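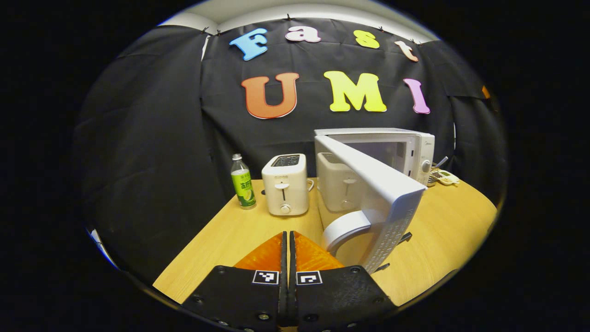
2025-04-23

Proof copy of Dukivness back from the printer. Checked it against the PDF with Irina before lunch.

Trim is fine. The spine text sits too far left, enough to notice on a shelf, so I have moved it and saved a new cover file. Gutter still feels tight in the middle of the book — you have to press the pages flat to read the inner words. Femi wants the inner margin 3 mm wider. That will push the page count up and the spine will need doing again, so no point sending the cover until the inside is settled.

Chapter 12 starts on a left-hand page. All the others start on the right. Must have happened when Veronica's last cuts went in. Fixed in the master file, not yet in the ebook.

Ebook: contents links work on my old reader and on the phone. Scene breaks vanish on the phone if the text size is set large. Tried a small ornament in place of the blank line and it holds. Will do the same in Boutros when that one is reissued.

Sales for Boutros, first year, all formats: 3169. Nearly 900 of those came in June, after the price drop. Gheorghița asked whether we should do the same for Dukivness. I would wait until there are some reviews up.

Ionuț has the blurb. Second paragraph gives away the brother, asked him to take it out.

Still to do: copyright page has the old address in Dunanstead. Acknowledgements, Veronica's surname is missing its second i. New proof to be ordered once Femi has seen the margins.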